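Away supporters' ticket for the Lernovach match, do I need to print it?

Asked by Strazds in Travelling to matches

Hello all. I follow Vivimby since I moved here for work and until now I have only been to home games. In May I bought a ticket for the away match at Lernovach, in the visitors' part. The e-mail from the club has a PDF with a bar code, but it also says "please present your ticket at the turnstile" and I do not understand if the telephone is enough. At our ground I have a plastic season card, so I never had this question before.

My second question is about the time. The bus of the supporters' club arrives 57 minutes before kick-off. Is this enough for the visitors' gate? I was told that they search every bag there and that the queue is long when a big group comes together.

Also, can I bring a drink inside? My ticket says only "no glass, no cans".

Thank you in advance, and sorry if this was asked before. I searched but I found only the old topic from before they rebuilt the stand.

2 replies

jorkness_end
Print it. My phone battery died in the cold at the gate and they sent me to the ticket office, which is on the other side of the ground. I missed the first goal.

tramline5
Updated June 9, 2020

I have been to Lernovach with the away group several times, so I will try to reply to everything.

The ticket. The telephone is accepted at the visitors' gate. You must show the original PDF, with the screen at full brightness. A screenshot sometimes gives a red light because the code becomes too small. I agree with the reply before mine that a paper copy in the pocket is a good idea. Fold it so that the fold does not go through the bar code.

The time. The visitors' part holds 1000 people and there are only 2 turnstiles open for it. With a full allocation I needed nearly 40 minutes from the bus to my seat. For a normal league match it is much quicker. So you will be inside before kick-off, but do not go first to the shop, it is behind the home stand and you have to walk back the same way.

The bag. Leave it on the bus if you can. There is a separate line for people without bags and it moves well. Small bags are opened by the steward, large ones are not allowed at all and the cloakroom costs 5 euros.

The drink. Glass is always refused. For a plastic bottle it depends on the steward, and normally they take the cap away. Inside, they sell water, tea and coffee under the stand, and you can carry the cup to your seat.

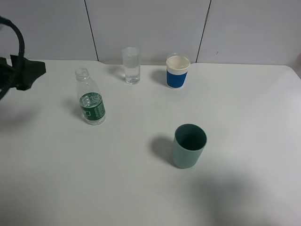
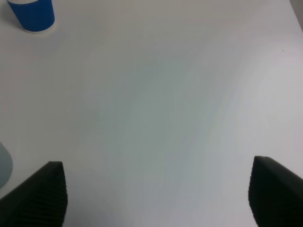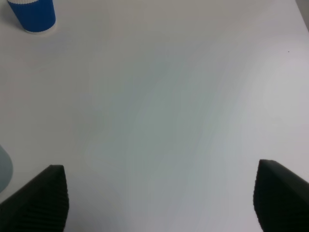
Getting home after the match

The visitors are usually kept in the stand for a short time after the final whistle, until the street outside is free. If you came with the supporters' club bus this is no problem, it waits for everybody. If you want to take the train, please do not buy a ticket for a fixed departure, because you cannot know when they will open the gate. The bus stop for the station is the one beside the sports hall, and not the one in front of the main entrance, which is closed on match days.

I hope you enjoy the match. Last time we lost there, but the singing was very good.

Strazds
Thank you both, it is very clear now. I will print the ticket at work and leave my bag on the bus. One thing I still do not know is whether the seats are numbered, because on my PDF the row is written but the seat is empty. I will write to the club and put their reply in this topic.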